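Tridberg Hand Demonstration Group
Minutes of the meeting of 16 March 2020

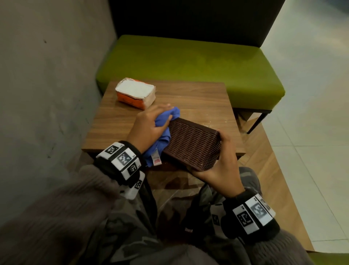 Mostafa Salem said the wiping task should stay on the list for another round, as it needs both hands the whole time and the left one has to keep contact while the right one changes the angle. He would rather drop one of the lifting tasks if time is short. The group agreed to keep wiping and come back to lifting under item 4.

1. Minutes of the last meeting
Accepted with one change. The task name "clean basket" now reads "wipe woven tray" throughout.

2. Hand demonstrations
The total so far is 1579 demonstrations accepted, with 272 still waiting for review. Most of the waiting ones are two-handed tasks. Reviewers have been passing these over and taking the short ones first. From now on the queue is to be worked in order.

The wiping task was discussed. One hand holds the tray from below and tilts it, the other spreads a cloth over the top and wipes. The cloth hides part of the tray, and the fingers press it out of shape. Markers on the wristbands give the wrist position, but not what the fingers are doing under load. Zamora asked for finger labels on this task. It was agreed to label contact only (touching or not touching) and leave finger angles for later.

The question of wrist markers turning away from the camera came up again. With several plates on each band, one is usually readable, but a hand gripping from underneath is the weak case. Demonstrators are to pause for 2 seconds with both bands in view at the start and at the end of each take. The pause is to be trimmed before training.

It was also agreed that cloths need not match from take to take. Labels, seams and loose corners are fine. Tables do not have to be cleared of small items first.

3. Remote control sessions
Orness reported that the delay on the remote arms is better since the cable change, but operators still wipe too lightly. They can't feel the surface and tend to hover. Darico has offered a set of handles with force feedback on loan until May. Accepted. The same tray task will be run by hand and by remote control so the two can be compared.

Operators asked for shorter shifts. Sessions will be cut to 5 takes before a break.

4. Lifting tasks
Held over. The written steps were not ready.

5. Actions
Mostafa Salem: revise the instruction sheet for wiping, with the pause added.
Orness: set up the loaned handles and write down the settings used.
Zamora: draft the contact labels and send them round before the next meeting.
All: clear the review queue in order.

6. Any other business
None. The date of the next meeting will be sent by email.

Comments

rkell
Will the contact labels be per hand or per finger? Item 2 could be read either way.

Mostafa Salem
Per hand for now. I'll put it in the instruction sheet.

tableside
We tried the pause at the start of takes last year and people kept forgetting the one at the end. A beep helped.

jo_m
Please keep the untrimmed takes somewhere too. I use the pause to check the wrist offset.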